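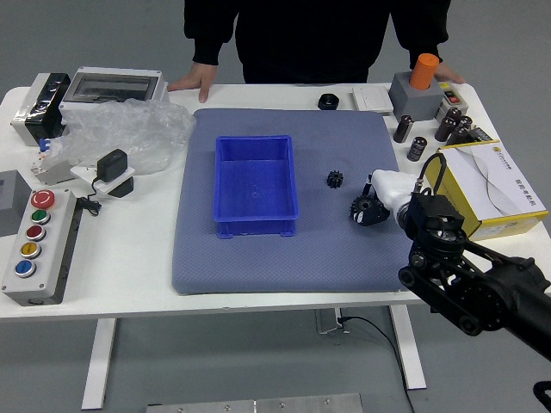
Claeys Sounding Rocket Program: Frequently Asked Questions

What is the Claeys program?

Claeys is a series of small sounding rockets flown from the Bosport range. Each one goes straight up, spends a few minutes above most of the atmosphere, and comes back down under a parachute. None of them reach orbit and none are meant to. The flights carry experiments from universities, instrument makers and a few high schools.

How is Claeys different from Valetti?

Valetti was the earlier series. It used a single-stage motor and topped out well below the altitude most of our users wanted. Claeys has two stages and a wider payload section. The Valetti launch rail is still in use, with a longer extension bolted on, and the old Valetti telemetry format is still accepted if your equipment was built for it.

What is Redel?

Redel is the recovery and data system. It includes the parachute, the locator beacon and the recorder that stores a backup copy of your measurements. People sometimes use the name for the whole payload section – the paperwork does this in a couple of places – but your experiment is not part of Redel.

How much can my experiment weigh?

The limit is 15 pounds for a full payload slot, including your mounting plate, batteries and cables. Half slots are limited to six pounds. Weigh everything together before you ship it. Experiments over the limit are moved to a later flight.

How long is the weightless period?

Plan on six minutes. It begins after the second stage burns out and the spin is removed, and it ends when the payload starts to meet thicker air. If your experiment needs a very steady platform, do not schedule anything in the opening seconds, when the payload is still settling.

What kind of forces will it see?

The roughest part of the flight is second stage ignition, followed by parachute opening. Every experiment has to pass a vibration test before it is accepted. The test levels are in the user handbook, section 4. If you have a part that can't take side loads, tell us early so that we can look at which way it will be mounted.

Can I send commands to my experiment during the flight?

No. Experiments run on a timer that starts at liftoff. You can receive data live, but nothing can be sent up apart from the range safety signal.

Does the program accept liquids or living samples?

Water and most salt solutions are fine in a double-sealed container. Seeds, yeast and plant cells have all flown. Vertebrate animals are not accepted. Anything flammable needs a separate review, which adds several weeks.

How late can I get to my payload before launch?

The payload section is closed the evening before. There is one small access door that stays open until 4:00 a.m. on launch day, and it can be requested for samples that spoil. Only one team per flight gets it.

What does a slot cost?

A full slot is $3,800 for schools and nonprofit groups. Commercial users should ask for a quote. The price covers integration, the flight and return shipping of your hardware. It does not cover travel to Bosport or the vibration test if you have it done at an outside lab.

What happens if the launch is delayed?

Upper-level wind is the usual cause. The range is booked for several mornings in a row, and if none of them work the flight moves to the next campaign. Your fee carries over. Batteries should be able to sit for the whole window without charging.

Do I get my hardware back?

Usually. More than 50 payloads have been recovered under Redel and its predecessor, but a landing in the marsh east of the range can mean a soaked experiment or a long wait for the ground to firm up. Data received by radio is yours either way.

Can visitors watch?

Teams with a payload on board can watch from the blockhouse. Everyone else can use the public lot by the south gate, which opens two hours before the window. Bring water and ear protection.

When are applications due?

Applications for the fall campaign close at the end of April. Forms go to the Bosport payload office, and late ones are held for the following campaign.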